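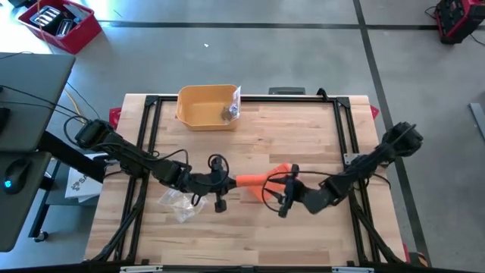

How do you keep two arms from colliding when they share one table and have to pass a part between them?

Yolotzin Hinojosa
Posted 2019-03-20 in Student Projects

Our club at Villaseñor College is entering the handover category at Jetolitz. The rules allow two arms on a common base, and the object has to go from one gripper to the other without being set down. Each arm runs its own Pernelex controller. A single laptop running Vinamell sends joint targets to both at 100 Hz.

Each arm behaves well alone. With both running, the wrists come too close during the approach and we end up hitting the stop. The planner in Vinamell treats the other arm as a static obstacle, frozen at the pose it had when planning began, so the path is out of date as soon as the second arm moves. We have logged the lag between a commanded pose and the reported pose, and the worst case is 115 ms.

We have until September. Rewriting the planner is beyond us, as most of the team is in first year. I would like a method that can be written up in the engineering notebook and defended to a judge.

garnet_loop
Marked as accepted

Divide the table into zones and let one arm at a time hold the shared one. This is the usual approach with fixed-base arms and it needs no change to the planner.

Define three regions in the base coordinate system: left only, right only, and a shared zone in the middle. Each arm may move freely in its own region. Before any link enters the shared zone, the program must request a lock. If the other arm has the lock, the requester waits at a fixed pose outside the boundary. The lock is released when the reported joint positions (use the reported ones, never the commanded ones) show the arm fully outside again. With your lag, a release based on commanded position will let the second arm in early.

The handover is the one case where both arms must be inside. Treat it as its own state:

1. The giving arm takes the lock, moves to the handover pose and stops.
2. It confirms it has settled. We accept a reported error under 2 mm at the tool point, held for several cycles.
3. The receiving arm enters along a taught straight line. The planner is switched off for this segment.
4. The receiver closes and confirms by gripper current.
5. The giver opens, then backs out along its own taught line.
6. The lock passes to the receiver.

Because the giver is stationary from step 2 until it backs out, your frozen-obstacle assumption holds for that period. Plan the receiver's approach to the start of the taught line after the giver has settled, and the planner's picture of the table is correct.

Check the elbows as well as the grippers. Teams tend to test the tool point against the zone boundary and forget that the elbow swings wide when the arm folds. Test every link against the boundary, with a margin equal to the fastest link speed multiplied by your worst-case lag. Put that calculation in the notebook. Judges do ask where the margin came from.

One more item: add a timeout to every wait. If both arms end up waiting, stop and report which state each was in.

tramline
Just slow everything down. We ran ours at quarter speed in the approach and never had a crash. The scoring is mostly on completed transfers anyway, at least it was the year we went.

mossy_datum
I agree with the zone method. A few additions from running a similar setup for a second-year controls class.

Calibrate the two bases against each other before you tune any margins. Our students had a transform typed in from the drawing, with a base offset of 169 mm from the table centreline, and the real mount did not match it. Touch the same point on the table with both tool tips, at several places spread over the working area, and solve for the transform. If the residual is larger than your settling tolerance, the taught lines will drift apart at one end of the table. Repeat this after any transport. Frames shift in a van.

Choose the grasp points so that each gripper has its own part of the object. With a long object, give from one end and receive at the other, and orient it so the wrists point away from each other. That gains you more clearance than any software change. It also gives cable loops at the wrist somewhere to go. Most planners don't model cables, so leave room for them by hand or tie them back along the link.

On the answer above mine: low speed reduces the margin you need, but it does not remove the stale-obstacle problem. The arms can still meet, only more gently. I would use it while teaching and then raise the speed in steps with the lock in place.

Yolotzin Hinojosa
Replying to garnet_loop and mossy_datum

Thank you both. The lock is a small state machine on the laptop side, so we can write that. The release check was our error - we were using commanded position throughout. We will redo the base transform first and log the residuals before teaching the handover lines.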